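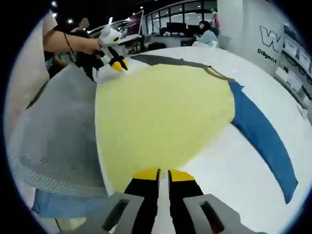
Mekdes Beyene wrote in to ask why her Brakley rower keeps dropping the heart rate strap halfway through a workout. Same thing happened to me, so I've moved pairing up to the front of this section!

Pairing the strap

1. Dampen the two pads on the strap and snug it on just under your chest.
2. Sit on the rower and hold the Menu button until the screen blinks.
3. Pick Sensors, then Add. Mine took about 70 seconds to show up – be patient.
4. Row a few easy strokes and check that the number moves.

Note: close the phone app first. The strap only talks to one thing at a time, and my phone kept grabbing it (so annoying).

Caution: don't yank the monitor arm to turn it toward you. Loosen the knob, swing it, tighten it again.

Still dropping out? Put in a new battery and start over from step 2.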